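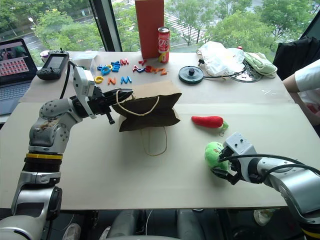
Two arms are twice the trouble, a visitor to our lab told us in July, and why not bolt the bag down and let a single arm do the filling?

We get some form of that remark nearly every time the door is open, and we love it, because it goes straight to what we work on. A bag that is bolted down stays put. A bag in a kitchen or a shop or a mail room doesn't, and somebody has to hold it. At Plekthorpe we study the holding.

About Plekthorpe

Plekthorpe is a small robotics research lab in Amrani. We teach pairs of robot arms to handle soft, floppy, everyday things, and we do it by demonstration: a person guides the arms through a task, we record what the cameras see and what the joints do, and then we train a program to produce the same kind of motion when it's on its own. Plenty of labs work this way now. Our corner of it is the kind of task where one hand keeps something steady, or open, or out of the way, while the other hand does the part everyone watches.

Paper bags have become our favorite. They're cheap and they look simple. They're also wonderfully awkward! Pull one handle and the near side comes up while the rest of the bag folds in on itself. Lift a little more and the mouth closes. Tug sideways and the whole thing slides along the table, so that whatever the other arm was planning to do is now planned for the wrong place. Put a plush toy in the other gripper and you have a nice long list of ways for two arms to disagree.

We came to this from an earlier project called Skarkach, which used a single arm to pick up soft objects and set them down in open trays. Skarkach went well, and we're still proud of it. But every time we swapped the tray for something that could move, the results fell apart, and we kept writing the same line in our notes: container shifted. After enough of those lines we bought a second arm.

What Setside is

Setside is the name of our current project and also of the method that came out of it. The name comes from the way our operators talked in the first weeks. One would say "set side" for the arm that was keeping the bag in place and "go side" for the one carrying the toy. The words stuck, then they went into the code, and by then it was too late to pick anything more dignified.

Most demonstrations start from a clean table. The person sets everything out neatly, presses record, does the task, stops, and sets everything out neatly again. It's a sensible habit and we did it ourselves for a long time. The trouble is that the robot then learns from a world where the bag is always fresh and standing up straight. The first time it nudges the bag over, it's looking at something that never came up in training, and what it does next can be pretty strange. We have watched an arm carefully let go of a toy over a spot where the bag used to be.

With Setside, many of the recordings begin wherever the last one ended. If the bag has slumped, the next demonstration starts with a slumped bag. If a toy has rolled off toward the letters, that's where the operator has to go and get it. We leave the extra things on the table too. Nothing gets straightened between those takes.

The second half of the method is about who waits for whom. In our early recordings both arms were trained as one big unit, and the program learned that the holding arm mostly stands still. It learned this so well that it would stand still at the wrong moments. So now we mark the recordings, after the fact, with the points where the holding arm has to respond: the bag starts to fold, the handle slips toward the fingertips, the go side bumps the rim. During training the program is asked to pay extra attention to those short stretches, which are easy to lose in a long recording full of an arm doing very little.

That's all there is to it, really — messy starts and better attention to the quiet arm. No new kind of network, no special gripper. We were a bit embarrassed by how plain it looked when we first wrote it up, and we've since gotten over that.

What we found

Our main comparison used 300 demonstrations for each version of the program. One version got only clean starts and no marks. The other got the Setside mix. Same arms, same table, same kind of bag, same operators. Then we ran each version through 35 trials of picking up a plush toy and getting it into a paper bag.

The clean-start version failed 11 of its trials. The Setside version failed two.

We were thrilled, and then we spent a good while trying to prove ourselves wrong. We swapped in toys that hadn't been part of training. We opened and closed the blinds, since our tables stand by a big window and the light on them changes all day long. We had someone who had never touched the system lay out the bag. The gap got smaller in a few of those checks, especially with the heavier toys, but it was still there. Those extra checks were informal and we haven't put numbers on them, so please treat them as notes from the lab.

The failures are worth a few words, too. Both of the Setside ones came from the same cause: the holding arm had the twine pinched too near the tip of the loop, and when the bag's weight shifted, the handle pulled free. The arm then went back and tried to pinch the handle again, which delighted us, but it ran out of time on both trials. For the clean-start version, the most common problem was a good grasp on the toy followed by a drop outside a bag that had closed up.

What it doesn't do

We'd like people to come to this work with the right picture in mind, so a few limits.

It is slow. A person fills a bag like this without looking up from a conversation. Our arms take their time, with long pauses while the go side hovers.

It knows one style of bag. We've tried a plain grocery sack without handles and the holding arm had no idea where to begin. Plastic bags are a whole other subject (and we do plan to get to them, once we've worked up the nerve).

It has not left our lab. Everything above happened on our own tables, with our own arms. A group running a different pair of arms may get different results, and if you do, we really want to hear from you.

And marking the recordings by hand is tedious. We share the job evenly and we've made the marking tool as pleasant as we can, but a long session of scrubbing back and forth to find the instant when paper begins to fold will make anybody's eyes cross. Getting the program to suggest the marks itself is our next piece of work.

A day on the tables

People who visit sometimes expect a hushed room with a robot behind glass. It's louder and friendlier than that. Operators sit close to the arms, and there's usually a laptop open at the end of the table so whoever is working can check what has been recorded. You'll hear the motors, somebody calling out a take, and then a groan or a cheer.

We like toys and alphabet letters for the same reasons small children do: they're bright and soft and they can be dropped all day. A red chili pepper and a round green plush fellow get a lot of table time. A red letter M and a blue letter E have very different outlines to a camera, and both give a gripper something to think about. When the letters are on the table next to the toys, the program has to learn to leave them alone, and that turned out to be a useful lesson in itself.

Anyone on the team can operate. We feel strongly about this one! The people who write the training code also sit down and guide the arms, and the people who mostly guide the arms help decide which experiments we run. The idea of starting from the last take's leftovers came from an operator who was tired of standing bags back up. It was a complaint before it was a method.

Sharing our work

The Setside write-up, the marking tool and the recordings from the main comparison are all free for teaching and research. We've kept the failed takes in the set and labeled them, so you can train with them or leave them out. If you only want to look around first, there is a smaller sample with a handful of takes and a short guide to how the marks are stored.

Teachers are welcome to use any of it in class. One exercise that has gone over well with students is to hand out the recordings with the marks removed and let them decide where the holding arm should have reacted. They argue, which is great, because we argue about it too, and a few of our own marks have been moved after a student wrote in to say we were late.

Visiting and joining

We open the lab in Amrani to school groups, other researchers and curious neighbors whenever the tables aren't in the middle of a trial run. Write to us through the contact page and tell us how many of you are coming and what you'd like to see. Visitors can take a turn at guiding the arms if there's time, and we'd encourage you to try the holding side first. It's harder than it looks from across the room.

We take on student researchers each year. You don't need to have worked with robots before. Patience with paper helps, and so does being willing to say out loud that a result looks too good. Openings are listed on the contact page with the visit times.

Page last updated September 11, 2022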